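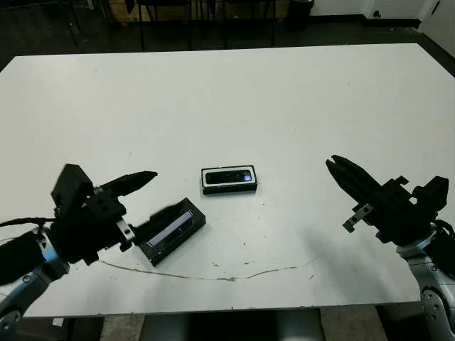

Rodel Soriano thinks the low bitter ratings in session 13 come from the rinse and have nothing to do with the samples. His argument, from the phone call this morning: the tasters went from a sweet warm-up cup straight into the quinine series with one sip of water between, and the sweetness carried over. He would throw out the first cup for everybody and keep the rest.

I don't want to throw anything out yet. Notes below so we can both look at the same thing.

Wednesday, session 14, Sarmiento tasting room

Started 9:40, finished a little after 11. Same quinine series as session 13, same cup codes, same order sheet. Changes from last time:

- no sweet warm-up cup, plain water in its place
- full rinse between cups, spit, then wait one minute by the wall clock
- nose clips on for the first half, off for the second half

Water came from the Gurnix filter, run for a few minutes before filling the jugs. Jugs sat out overnight so everything was at room temperature. Room thermometer read the same at the start and the end.

All 204 ratings are in Zoter. No blanks. One taster marked a cup on the wrong line and told me right away, so I moved it and left a note on the row.

What I see without doing any real statistics:

The weakest cup is rated higher than in session 13 for most people. That goes with Rodel's idea. If the warm-up sweetness was hanging around, the weak cup would suffer the most and the strong ones hardly at all, and the strong ones did not move much.

But the clip makes a difference too, and I did not expect it to show up in quinine. It has no smell worth mentioning at these strengths. With clips on, several people put the middle cups lower than with clips off. Could be order — clips always came first, and people tend to drift up over a session as the bitterness builds. I should have split the group and I didn't. Half need to start with clips off next time.

Janelle Samonte brought up breathing. With the clip on you breathe through your mouth, the tongue dries out a bit, and people swallow more before they answer. She has seen ratings shift from that alone. One way to check is to ask for mouth breathing with no clip, which is hard to police but easy to try.

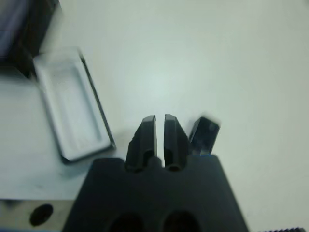

Gripper fingers close together, white tabletop behind them.

Afternoon, the odor pairs

Separate from the quinine work, but writing it down while I remember. We tried the vanilla pairs again from the Ludetthorpe batch. Sugar solution in the cup, vanilla extract either in the cup or on a strip held under the nose. Question is whether the sweetness goes up the same way in both cases.

Prep: extract diluted in water, fresh, made up at lunch. I did not use the bottle from last month (it smelled flat to me and Janelle agreed). Strips dipped and drained on the rack before use. Lids on all cups until the moment of tasting.

Vanilla in the cup raised the sweetness rating in nearly everyone. Vanilla on the strip did it in fewer people and by less. Some tasters said they could tell the strip smell was "outside" and simply ignored it. That fits what I have read about smell arriving through the back of the mouth being treated as part of the food. We have too few people to say anything firm.

Problem: the extract has its own taste. Even at this dilution I get a faint burn from the alcohol, and that is in the cup condition only. So the two conditions are different in more than where the smell comes from. Fixes I can think of are putting the same amount of plain alcohol in the strip-condition cup, or switching to an alcohol-free flavoring. I prefer the first since we already have the stock and the numbers stay comparable with April.

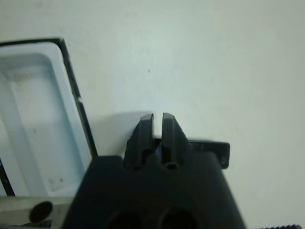 The other weak point is timing. With the strip, people sniff, then sip, and the gap between the two is anything from nothing to several seconds. In the cup it all arrives together. I wrote "sniff and sip at once" on the instruction card but two tasters still sniffed first and put the strip down. Next card should say to keep the strip under the nose until after swallowing or spitting. Show them once before the first cup.

Also: the scale. Three people asked what the top end means. For bitter they were told "strongest bitter you can imagine" and for sweet the card just says "very sweet." These should match. The Zoter form has the old wording in it as well, so change both.

To do before session 15

- split clip order, half and half
- add plain alcohol control to the vanilla set
- new instruction card, new scale wording on card and in Zoter
- keep one-minute wait, keep full rinse
- ask Rodel to run his version of session 13 with the first cup dropped and send me the plot next to mine — same axis limits please
- order more strips, down to the last two packs

Leftover quinine stock is in the fridge, second shelf, labeled with strength. The vanilla dilution was poured out.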